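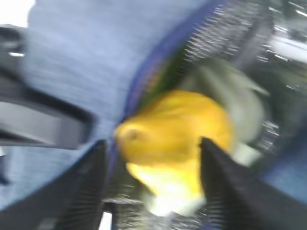
Yellow on blue

Home About Archive Say hi

Filed under: Family stuff, Writing

Sat 5 November

So I wrote my first obituary this week. My great-aunt Dorrie died on Monday, and since I'm the one in the family with a blog, everybody looked at me. I said yes before I'd thought about it at all, and then I sat at the kitchen table until after midnight with a legal pad and a box of her papers.

My first draft ran 2,198 characters and it was terrible. I had every job she ever held in there, including the summer she packed boxes at Hurkex, and a whole paragraph on the church she left in a huff (and then the church she joined out of spite, which she loved). My mother read it and asked where the grandchildren were. I had left out the grandchildren!

Then there's the money. Our paper charges by the line, plus extra for a photo, and the lady on the phone quoted me $330 for what I had. For one day! Kolář, the funeral home, will put a longer one on their website and that's included, so we ended up doing 2 versions. The short one went to the paper with the dates, the survivors and the service. The long one has the good stuff.

The survivors list was the hardest part by a mile. Do you name the second husband, who she divorced but ate Sunday dinner with for years? Do step-grandchildren get their own line? My cousin wanted spouses in parentheses, my mother thought parentheses looked cheap. I called Kolář and they told me there's no rule, people do it both ways, please just check the spellings. So I texted everyone for spellings and found out I've been spelling my own cousin's middle name wrong since we were kids.

I'd put a little plea for advice up here on Tuesday, and a bunch of you answered.

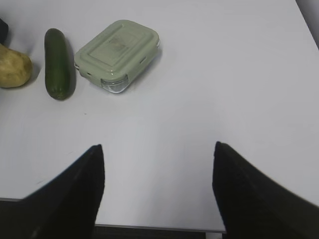 Juwita Jugah wrote that she did her father's back in May and her one regret was saving his jokes for the eulogy, when half the people who loved him lived too far away to come. Put in something she said, she told me, even if it's a bit rude, and read the whole thing out loud to somebody before you send it.

I went straight back and did both. The long version now has Dorrie's opinion of people who back into parking spaces, and it has her garden, and the cat called Justness who bit the mailman. I took out most of the jobs. Final count was 432 words, and my cousin only cried at one of them, at least over the phone.
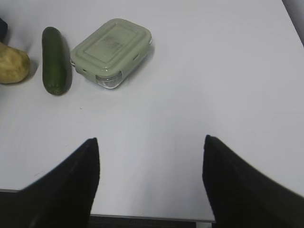 I also changed "passed away peacefully" to "died at home," since Dorrie couldn't stand the other one. She used to read the notices aloud over breakfast and tut at it. My mother wasn't thrilled but she let it go.

The one thing I still haven't settled is the picture for the service program. The choice is between the official portrait from the Fitivetti studio, where she looks like she's about to fire someone, and a snapshot from her porch with her mouth open, mid-story. I have to get it to the printer by Monday morning. Leaning porch.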